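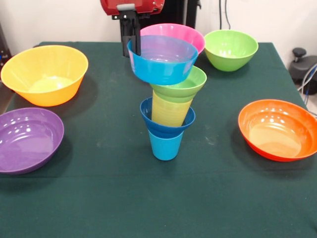
Riritz bowls in light blue, pink and lime green

Riritz Everyday Bowl - Domisness Kitchen & Table

Item no. 3121
In stock, ships from our Sibiya warehouse

Back in for June. Good plain bowl for cereal, soup, chopped fruit, whatever. Sold singly so you can mix colours or stick with one. Glossy finish.

Colours this run: light blue, pink, lime green. White is finished, sorry, not coming back till the next container. Please don't email about the white.

The details
Material: melamine, food safe
Dishwasher: yes, top rack only
Microwave: NO. Melamine does not go in the microwave. Use a Rinuvano dish for reheating
Oven: no
Freezer: fine for short spells, let it come up to room temp before washing
Stacks: yes, same size inside same size
Lids: sold seperately, clear only

Buying more than one
Carton holds 46. Schools, camps and cafes can order by the carton at trade price, any colour but one colour per carton. Mixed cartons can be done, allow 2 extra working days for packing. Ask for Elmarie Nel at the trade desk, she does the quotes. Mornings are best, before 11 am if you can.

Household orders - no minimum. Buy 6 or more and standard shipping is on us.

Care
Warm water, soft sponge. No steel wool, no scouring powder, it dulls the finish and we can't replace for that. Tea and turmeric will mark any melamine if left overnight. Bicarb paste, leave ten minutes, rinse. Lifts most of it. Don't use bleach.

Knives will scratch. It's a bowl, cut on a board.

Returns
30 days, unused, with the sticker still on the base. Cracked in the post? Send a photo of the bowl and the box, keep both until you hear from us. Colour not what you expected is fine too but return postage is yours. Screens vary, the pink especially comes up differently from one phone to the next.

Questions we get

Is the new green the same as last year's?
Close, a bit brighter. If you are topping up an old set get one first and check.

Do they fit the Rinuvano rack?
The wide one yes. Narrow one no, they tip foward.

Can I pick up?
Yes, from the Sibiya counter, 9 am to 3 pm. Wait for the ready email before you drive over. Bring the order number.

Goes with
Riritz side plate
Riritz clear lid
Domisness cotton tea towel, pack of 2

Add to cart | Add to wish list | Ask about trade pricing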